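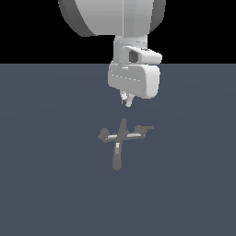 The simulated arm above a cross-shaped test part, fingers closed.

The workshop on Clolau Lane has 43 members, a pillar drill older than most of them and, since June, a robot arm bolted to the bench by the back wall. The group calls the project Plestau. Most of it so far has happened on a screen.

The arm was bought second-hand for £700, and the rule from the first evening was that nothing runs on it until it has run in simulation. The simulator is kept bare: a black background, a slate-blue floor, the white arm and one thing to pick up.

At present that thing is a grey shape with a long bar, a thick handle and a hooked end. Blocks were too easy. A part like this has several places to hold it, and most of them are bad. Grip it by the knob and the rest swings round. The handle works better, but the wrist has to turn first and the fingers must come down square.

The group has logged 337 attempts with it, 111 of them good lifts. Members take turns changing the approach height and the closing speed, then write the result in a shared notebook – paper, kept by the kettle.

Running costs are small. An old desktop from a closed print shop in Rurnville does the computing, slowly, and is left on overnight.

The real arm gets its first go at the same job once the lifts are steadier. A printed copy of the part is already in the drawer under the bench.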